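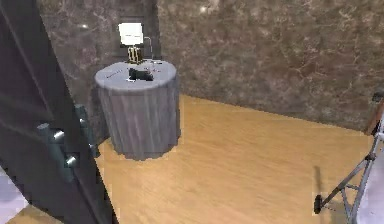 Re: [venues] Pasdale barn – June bookings and the noise clause

Sorry, on a train, so short.

Rochelle Greenberg wrote on Nov 16, 2016:

> Has anyone dealt with Pasdale since it changed hands? We've a couple booked for June, 90 for the day and up to 173 in the evening, and the new contract says amplified music stops at 9. Old one said half eleven. The bride's dad has already paid the deposit on the band. Also they want us to use Prarero for the catering and I've never worked with them.
>
> Rochelle

Yes, twice. Music clause is real but it's only the courtyard and the marquee. Inside the barn you can go on till half eleven same as before, doors shut. Get them to write that into the contract though, mine was only said over the phone and I had to chase for weeks.

Prarero – food fine, bit slow between courses. Lamb was lovely. Ask for the tasting before you sign, they'll try and do it after. You can bring your own caterer but there's a kitchen fee, wasn't on the price list when I looked so do ask.

Things I'd check:

- whether the evening number includes the band and suppliers (mine did, caused a row)
- chairs. The hire ones come from Plastport and the covers are extra
- last coach out. Lane is narrow, Lazăr will do it in the 30 seater but not the big one

Is the deposit on the band refundable? If they'd move to an earlier start you could do first dance in the courtyard then everyone in for the rest. Worked ok for us, bit of a squash at the bar.

Will dig out my copy of the contract tonght and send it off list.

Sandamali Rathnayake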